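Setting Out Bowls and Plates

Reading time: 8 minutes

Setting out, in the sense I mean it in this article, is the job of getting all your everyday bowls and plates onto the table in some kind of order before anyone sits down to eat, or before you put them away, or when you just want to see what you own. Some people call it laying out. My household calls it "doing the rows," and I'll probably slip into that as I go (sorry in advance). It's a smaller thing than a full table setting, with no forks or glasses or napkins in it, and it's much older than any etiquette book. I've been writing up kitchen and table subjects for this site for a while now, and this is the entry I've been wanting to do the most!

What counts as setting out

The usual meaning covers open tableware only. Bowls, plates, saucers, shallow dishes, that sort of thing. Cups are a gray area, and I leave them out, mostly from stubbornness. Serving pieces with lids are normally treated as their own subject, and so is anything that goes on a stove.

A layout has three parts that people argue over: which pieces go down, which piece sits next to which, and how much bare table you leave between them. You can have a perfectly good layout with two plates on it. You can also have a terrible one with every dish in the house, and I've made that one many times, usually in August when we eat outside and everything has to travel through the back door in a hurry.

Setting out isn't the same as stacking, though they're cousins. Stacking is about saving space, and setting out spends it. If you come from a small kitchen (I do) it feels wildly extravagant the first few times to give a cereal bowl its own patch of table.

Bowls

A bowl, for the purposes of a layout, is anything deep enough that soup would stay in it when you walk across the room. The everyday size holds a normal helping of cereal or noodles and has a foot ring underneath, a little raised circle that keeps the hot part off the wood. Run your finger around the foot ring before you put a bowl down on a table you care about, because some of them are left unglazed and they scratch like sandpaper.

Solid-colored bowls are the easiest to lay out. A strong blue looks good on pale wood, and it looks good beside nearly any patterned plate, and I'd say blue is the color I see most in the photos readers send. Pink is harder. One pink bowl in a group of blue ones is cheerful. Several pink ones and several blue ones together start to look like a baby shower, at least to me, and you may feel completely differently about it.

The Vendirden bowl is the one I grew up with and it gets a mention in every old household list I've collected. It's wide, a bit low, and glossy inside with a dull outside. Mine came out of a box lot at an auction that the listing said held 53 pieces, and I never checked. They nest badly, they chip at the rim if you so much as look at them, and I love them.

Plates

Plates do a different job in a row. They're flat and pale, most of them, so they read as a rest between the bowls. The ones that work best are shallow, with a gentle slope up to the rim and no hard edge.

Floral plates deserve their own paragraph. Small scattered flowers, usually red or pink with a bit of green leaf, on a white ground, have been a kitchen standby for generations, and they go in and out of fashion without ever leaving the cupboard. What I like about the scattered kind is that there's no right way up. A plate with one big bouquet in the center has a top and a bottom, and you'll find yourself turning it a quarter inch at a time like a picture that won't hang straight. Scattered flowers let you plonk the thing down and move on.

The Stolar pattern is the best known of these in my own circle, with tiny red blossoms out to the rim. The Lawal pattern is close to it, and people mix them up all the time. Lawal has longer leaves and a cream ground. I've been corrected on this by readers more than once, and I had it backwards in the first version of this article, so if you printed that one out, please cross out the bit about the leaves.

Rows

The plain row is the oldest layout and still the one I'd start with. You pick a line along the table, lay the first piece at one end, the second at the other, and fill in toward the middle. Going from one end straight across sounds simpler, but you'll run out of table with a plate still in your hand. Ask me how I know!

Where you have two rows, the big decision is whether to line the pieces up or offset them. Lined up looks like a cafeteria. Offset, so that each piece in the front row sits near a gap in the back one, looks softer, and it's easier to reach through to the back as well. Offset rows generally want one more piece in the front than in the back, or the other way around, which is handy when you own an awkward number of dishes.

Alternating

Alternating means plate, bowl, plate, bowl, all the way along. It's my favorite by a mile. The eye likes the switch between flat and deep, and when people come to help themselves they get one of each without having to hunt.

A few things I've picked up:

Start with whichever kind you have more of, and you'll finish on it too.

If the front row starts with a plate, try starting the row behind it with a bowl. The two patterns rub against each other in a nice way.

Leave the odd-colored piece till last. Its spot is usually obvious once everything else is down.

Don't alternate three kinds. I've tried it with saucers in the mix and it just looked like I'd dropped a box.

There's an older habit, in some families, of keeping all the bowls on the left and all the plates on the right. It's practical for a buffet. I find it gloomy, but my mother-in-law did it for 40 years and never once had a guest complain, so what do I know.

Spacing

A hand's width between rims is the traditional measure, and I still use it. Fingers together, palm flat, thumb tucked in. It's wide enough to lift a bowl without clinking the next one and narrow enough that the row still hangs together as a row.

On a long table you can open it up. On a round one you can forget about rows altogether and go around the edge, though then you've got a ring, and rings have their own entry. Square tables are the most annoying, and I don't have any good advice about them except to leave a corner free for something living. A little succulent in a white pot does it for me. It doesn't wilt, it doesn't drop petals in the bowls, and it's short enough that you can reach past it.

The table itself

Light wood is the friend of colored dishes. Butcher-block style tops, with planks running side by side, have a bonus that I was embarrassingly slow to notice: the lines between the planks are a ready-made guide. Put your back row along one line and your front row along another and you'll have them straight without squinting.

Dark tables make white plates jump out and swallow blue bowls whole. Tablecloths are fine, as long as they're plain. A patterned cloth under floral plates is a headache (I did it for one birthday, in the Floten house, and the photos are awful).

Color behind the table matters too, more than I would've guessed. A pale green wall or board at the back is very kind to blue. I painted our kitchen something close to that shade after a winter of putting it off, and the whole shelf of bowls woke up.

Picking up and putting down

Bowls get lifted by the rim or from underneath. From underneath is safer with anything hot. For an empty bowl I go by the rim with a thumb inside, and yes, I've been told that's bad manners. Plates want two hands if they're big and one if they're small, and they should come down edge first and then flat, so your fingers have somewhere to go.

Work from the far side of the table toward yourself. If you fill in the near row first, you spend the rest of the job dangling sleeves over it. This goes for clearing up too, only in reverse, near row first.

How long should it take? Not long. A weeknight table takes me less time than boiling an egg, and I fuss. A holiday one takes longer mostly on account of people wandering in to talk.

How many pieces to own

Opinions run hot on this one. An old rule of thumb in my family is one bowl and one plate per person, the same again for company, and one extra of each for breakage. I once met a collector who claimed 3000 bowls, kept in a barn, and I came home and felt very good about my cupboard. For an ordinary household I'd lean toward fewer dishes used more often. They get washed, they get seen, and you find the cracked one before it lets go with soup in it.

Buying singles to fill out a set is fine and fun. Blues in particular vary from batch to batch, so take one of yours along to the shop in a tea towel and hold them together by the window.

Related entries

Foot rings and table scratches
Laying a ring on a round table
Nesting bowls
Scattered flower patterns
Stolar and Lawal: telling them apart
Succulents for the kitchen table
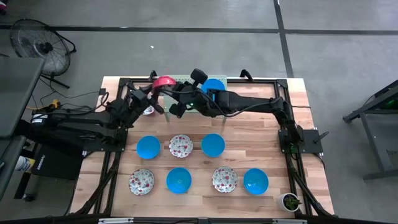
Blue bowls and floral plates in two rows on a light wood top, with a pink bowl above the table.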